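Home About Archive Household Contact

25 October 2018

The annual review of the household wardrobe has been completed. Readers of this blog will recall that the undertaking was deferred in January, when the cedar chest ordered from Jusico had not yet been delivered. Olive green remains the most heavily represented color in the collection, and it was accordingly addressed first.

Each garment is laid lengthwise on the table with its top end pointing away, and the upper corners are taken before anything is folded.
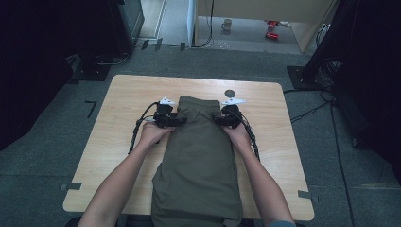
Long items are then brought into 4 layers and placed in the chest with the fold facing outward. Knitwear is stored separately. Pieces that have not been worn in 2 years are set aside for the Cernley clothing exchange, which accepted 15 items from this household last time.

Smooth fabrics continue to present difficulty. They crease readily and shift under the hands, and pressing them flat from the center toward the sides is recommended.

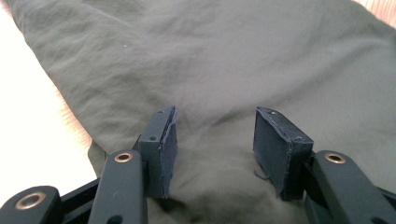 Yiğit Akbulut writes that rolling is preferable for slippery cloth, and that he has kept his rain trousers in this manner without a single hard crease. He also asks whether the chest closes fully when packed. It does, provided the blankets are kept elsewhere.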